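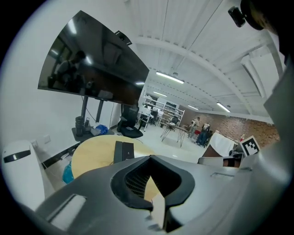

卒業制作が起動しなくなるのは卒業してからでいい、在学中に起動しないのはただの未提出だ、とDeirdre Phelanは言う。Faltuslow芸術カレッジのアニメーション・ゲームデザイン学科が新しい提出規則を発表した日の、説明会でのひとことである。会場からは笑いが起きたが、笑わなかった学生もいて、そちらのほうがおそらく締め切りに近い。

09/06/2019

規則の中身はこうだ。8月以降に提出される卒業制作は、作者のパソコンではなく、学科が用意した標準機で起動しなければならない。起動の機会は3回与えられる。3回とも立ち上がらなければ、作品は「企画段階」として扱われ、採点は企画書に対して行われる。これまで学科の審査では、作者が自分のノートパソコンを抱えて現れ、電源を探し、更新が終わるのを待ち、「昨日は動いたんですが」と述べるところまでが、ほぼ作品の一部とみなされていた。

きっかけは図書館の棚卸しだった。学科は昨年度から、過去の卒業制作を保存用システム「Plondar」に移す作業を進めている。対象は952作品。短編アニメーションはおおむね素直に再生された。問題はゲームのほうで、現在の標準機で最初の画面まで進めないものが相当数あった。制作者本人に問い合わせたところ、当時の開発環境はもうないという返事が多く、中には、自分がそれを作ったことを思い出すのに数日を要した卒業生もいたという。

なかでも職員の記憶に残ったのは、題名が「最終版」、収められたフォルダが「最終版2」、添付の説明書の見出しが「仮」という作品である。どれを信じるべきか、図書館には判断する権限がない。目録には三つとも載せた。

学科の説明文書は、新規則の狙いを「作品を他者の環境に引き渡す経験を、教育課程の中に位置づける」と表現している。平たく言えば、人のパソコンで動かしてみろ、ということになる。文書は全8ページあり、そのうちフォントの埋め込みに触れた部分がいちばん長い。過去の審査会で、主人公の台詞がすべて四角い記号になって表示された年があったためだ。審査員の一人はそれを演出と解釈し、講評で高く評価した。作者は訂正しなかった。

アニメーション専攻の学生には、起動という言葉が自分たちにも当てはまるのかという疑問があった。答えは、当てはまる、である。映像は標準機で最初から最後まで、途切れずに再生されなければならない。音声が左からしか出ない場合は、意図的であることを一文で書き添える。この「一文」の書き方について、すでに書式の配布を求める声が出ている。

規則に賛成する側の代表格が、学生の就職先にもなっている制作会社Bandierだ。同社は毎年、卒業制作の審査に人を出しており、今回は標準機の購入費として3000ユーロを寄付した。担当のDeclan Mac an tSaoiは、新人が最初の週に覚えるのは、自分の机の外では何も動かないという事実だと話す。「それを学校で済ませてきてくれるなら、うちは二日目から別の失敗を教えられる」。会場では、その別の失敗の一覧がほしいという質問が出たが、社外秘だそうである。

もっとも、寄付金で買える標準機は1台だ。卒業年度の学生全員が、同じ月に、同じ1台で試すことになる。学科は予約制を敷く予定で、予約にはMengという校内システムを使う。Mengは学期初めの履修登録で毎回つながりにくくなることで知られ、今回も担当部署は「負荷の見通しは良好」と述べた。前回も同じ言葉だった。 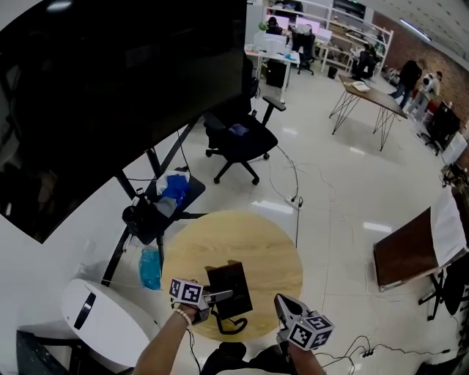 予約の枠は1回30分と決まった。長いか短いかは作品による。起動して題字が出るまでに20分かかる作品を構想していた学生にとっては、残り10分で世界観を伝えなければならない計算になる。機材の側にも事情はあり、標準機の画面をどこに映すかはまだ決まっていない。壁掛けの大きな黒いディスプレイは、写真で見るとおり暗い画面に部屋をうっすら映していて、審査会の開始直後の景色としては見慣れたものだ。丸テーブルに置かれた黒いコイル状のケーブルにも、身に覚えのある卒業生は多いだろう。提出規則の第5項には「接続に要する時間は持ち時間に含む」とあり、説明会でもっとも長いため息を集めたのはこの項だった。

反対意見もある。学生の一部は、標準機に合わせて作ることが表現を狭めると主張している。標準機は中程度の性能で、光の反射を細かく計算するような作品には向かない。これに対して学科は、世の中の大半の人が持っている機械も中程度であると回答した。反論としては正しいが、慰めとしては弱い。

別の学生たちは、起動しないこと自体を主題にした作品はどうなるのかと尋ねた。教員側はこの質問を予想していなかったらしく、協議のために説明会は15分中断した。再開後に示された見解によれば、起動しない作品は認められるが、起動しないことが標準機の上で確実に再現されなければならない。つまり、3回とも同じように失敗する必要がある。うっかり動いてしまった場合の扱いは未定だ。

採点の比重も少し変わる。従来は作品本体と口頭発表で点がほぼ決まっていたが、今後は「引き渡し資料」が加わる。操作方法、必要な周辺機器、使った素材の出所、既知の不具合を書いた文書で、書き手以外の人間が読んで作品を始められることが条件になる。試しに昨年度の受賞作で同じ資料を作らせたところ、既知の不具合の欄だけが別冊になった。受賞は取り消されない。

保存作業のほうは8月まで続く。起動できなかった旧作については、遊んでいるところを録画した映像があればそれを代わりに収め、映像もなければ企画書を、企画書もなければ題名だけを残す。題名だけになった作品にも番号は振られ、検索すれば出てくる。卒業生には、手元に古いファイルがあれば送ってほしいと呼びかけており、受付は図書館の窓口と郵送。記録媒体の種類は問わないとしているが、読み取り装置も一緒に送ってもらえるとありがたい、と募集要項の末尾に小さく書いてある。

なお、説明会の資料は学科のサイトで公開されている。公開初日には一部の環境でファイルが開けないとの連絡があり、翌日、形式を変えたものに差し替えられた。差し替え後のファイル名は「最終版」である。

標準機の予約受付は、8月の第1週にMengで始まる。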